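黒い紙コップとストロー 白いテーブルのギャラリー

このページでは4枚を掲載しています。写真の並びは撮影順ではありません。

使ったのは黒い紙コップと白いストローです。コップは小さめで、底に向かって少し細くなる形をしています。つやを抑えた黒は、白い天板の上に置くと輪郭がはっきり出ます。壁は明るい茶色の木目なので、コップの色とも区別がつきやすく、小物を撮る場所として使いやすい組み合わせでした。

蓋は黒いプラスチック製で、中央が盛り上がったドーム型です。縁が丸く、コップの側面より少し外に張り出しています。飲み口があるため、そのまま飲むことも、ストローを挿して飲むこともできます。

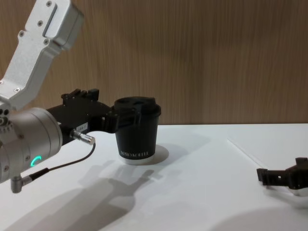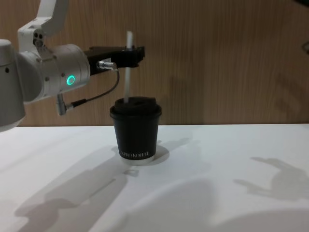

白いストローを蓋の口に挿したところ。
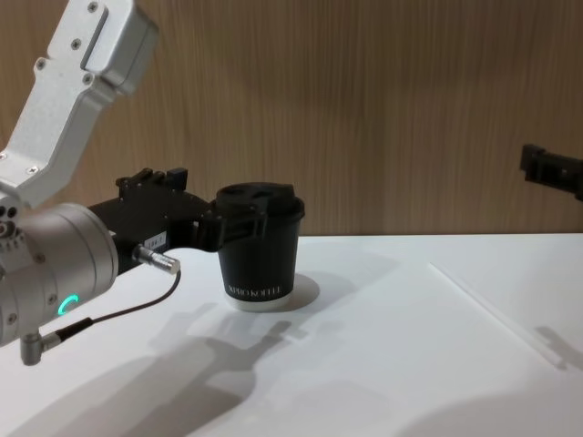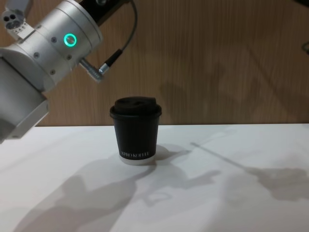 4枚とも、白いテーブルと黒い紙コップ。4枚目ではコップの下のほうに白い小さな文字があり、「KPRO KOFFEE」と読めそうですが、少しぼやけています。

コップについての補足
紙コップは蓋の有無で持ちやすい位置が変わります。蓋をする前は縁のすぐ下を持つと形が安定しますが、強く握ると口が楕円になり、蓋がはまりにくくなります。蓋をするときはコップをテーブルに置き、縁を一周押さえてください。片側だけ浮いていると、傾けたときにそこから漏れます。

ストローについての補足
蓋の口に対してまっすぐ下ろすと入りやすく、斜めに当てると先がつぶれることがあります。長さはコップの底に届いたとき、蓋の上に指でつまめる分が残るものを選びます。半透明の白は、中の飲み物の色が透けて見えます。

テーブルについての補足
つやのない白い天板は、照明の映り込みが少なく、影がやわらかい灰色で出ます。一方で、コーヒーの輪じみは目立ちます。飲み物を入れて使うときは、乾いた布を1枚手元に置いておくと、底の水滴をすぐに拭けます。洗剤は薄めたものを少量、最後は水拭きで仕上げます。

掲載について
写真の選定と文はIzzati Lumbantobingが担当しました。このギャラリーはStoticoの小物シリーズの一部で、8月に公開した6ページのうちの1つです。シリーズ全体の写真は137点あり、器、カトラリー、包装、文具に分けて載せています。紙コップの写真は「包装」に入っています。

大きいサイズの画像が必要な方は、写真の番号(このページの上から1〜4)を添えてお問い合わせください。

前のページ:紙袋と持ち手
次のページ:木のマドラー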